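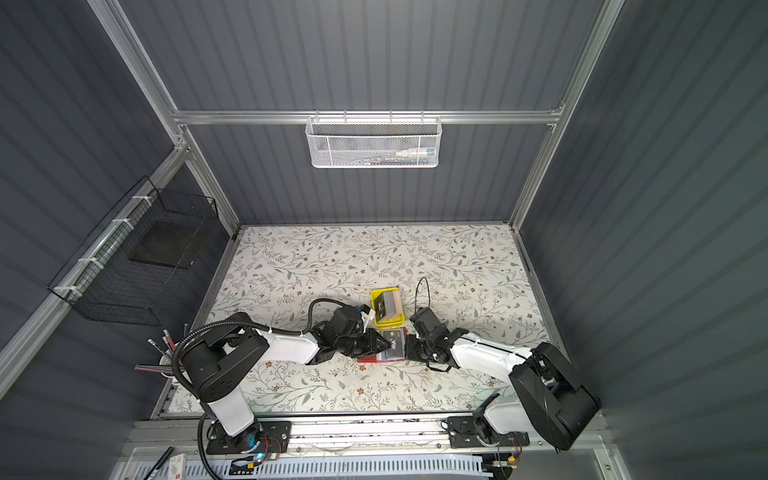
¿Por qué se destiñen los manteles estampados de algodón con los lavados domésticos? Porque una parte del colorante no llega a unirse a la fibra y sale con el agua, sobre todo si está caliente y el detergente es muy alcalino.

Ásdís Hallgrímsson y Leif Kragh
Febrero de 2025

Elegimos este tema en septiembre, en la asignatura de Materiales Textiles. El objetivo era medir cuánto color pierde un tejido estampado según la temperatura y el detergente, con medios que se pueden encontrar en cualquier casa.

Material

Compramos una sola pieza de algodón estampado con flores, de la marca Ratanaporn, para que todas las muestras vinieran del mismo lote. La cortamos en 32 cuadrados y sobrehilamos los bordes a mano. Usamos dos detergentes: Lustura, en polvo, con blanqueante, y Memard, líquido, para ropa de color. El agua era la del grifo de Clirkdale, que es bastante dura.

Procedimiento

Cada muestra se lavó 14 veces. La mitad se lavó en frío y la otra mitad a temperatura alta, y dentro de cada mitad repartimos los dos detergentes a partes iguales. La lavadora giraba siempre a 900 revoluciones en el centrifugado. El secado se hizo a la sombra, en el tendedero del pasillo, porque el sol también decolora y habría mezclado dos efectos.

Después del último lavado comparamos cada cuadrado con un trozo sin lavar usando una escala de grises. Las comparaciones las hicimos los dos por separado, junto a la ventana y a la misma hora. Cuando no coincidíamos, anotábamos el valor más bajo.

Resultados

Las muestras lavadas en frío con Memard casi no cambiaron. Las lavadas en caliente con Lustura fueron las peores: los verdes se volvieron grisáceos y las líneas finas del dibujo perdieron contraste. Los marrones aguantaron mejor en todos los grupos. Entre frío con Lustura y caliente con Memard hubo poca diferencia, y con nuestro método no podemos decir cuál conserva mejor el color.

También medimos el encogimiento. En los grupos calientes fue visible ya en el primer lavado y luego se estabilizó.

Problemas

Dos cuadrados se deshilacharon y costó compararlos. La escala de grises depende mucho de quien mira; con un colorímetro los datos serían más fiables. Tampoco probamos agua blanda, y la dureza puede influir en cómo trabaja el detergente. El presupuesto era de 35 euros y se fue casi entero en la tela, así que no pudimos repetir el ensayo con un segundo tejido.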